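Jayanthi Iyengar
Okay friends, I promised I'd write up how we wash and dry things in this house during the rainy months, and it's July and it has not stopped pouring since Tuesday, so I suppose the time has come. Get a cup of something. I go on a bit.

Jayanthi Iyengar
First, the towels. I used to wash them with everything else and then wonder why they smelled like a pond by evening. My neighbor Hema Kartha finally took pity on me and told me to cut the soap in half. Half! I felt like I was cheating. But the musty smell went, and my box of powder lasts into the next month now.

Jayanthi Iyengar
Second, fabric softener and towels are not friends. It leaves a coating and then the towel just pushes the water around your back. I skip it and put 100 ml of plain white vinegar in the rinse drawer instead (no, you don't come out smelling like a salad, my husband asked too).

Jayanthi Iyengar
Then the small stuff, all the scrubby and spongy things that live by a tap and never get a thought from anyone. These need drying days just as much as the towels do.

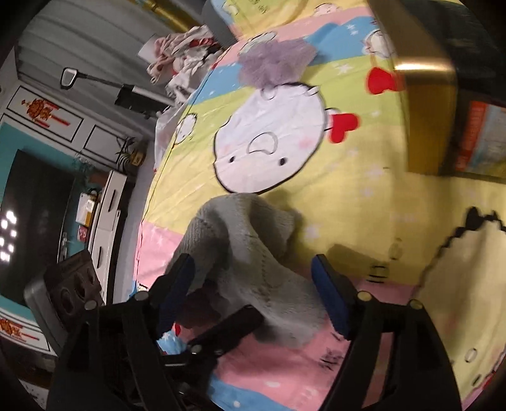 Bath things and kitchen things, kept well apart when I wash them. 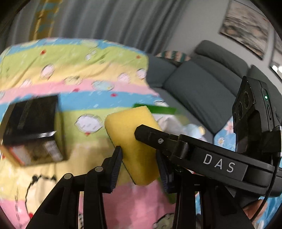 Jayanthi Iyengar
Nandini Salian wrote to me with this one: how do you get thick cotton dry indoors when it rains all day?

Spin it twice, hang it with a hand's width between pieces, and point a fan across the row, low down, with a window open a crack at the far side of the room. The moving air does most of the work. I run the fan for 2 hours and then flip everything over, and by bedtime even the bath sheets are fit to fold.

Jayanthi Iyengar
I do own a folding rack, a Rarno, bought in a hurry the year we moved. One leg is shorter than the others and I've had a piece of cardboard under it ever since. It holds 10 shirts on hangers if you use the ends as well, and I always use the ends.

Jayanthi Iyengar
Bedsheets I leave for the first dry morning, however long that takes. My mother ironed hers damp and they came out like paper – lovely, but who has the arms for it? I fold mine in half over the shower rail and let gravity have a go.

Jayanthi Iyengar
Jeans go on the line inside out, pockets pulled out like little ears, waistband up. School socks get pegged by the toe. I will do stains another evening because turmeric needs a thread all to itself, and right now I can hear the washer beeping at me.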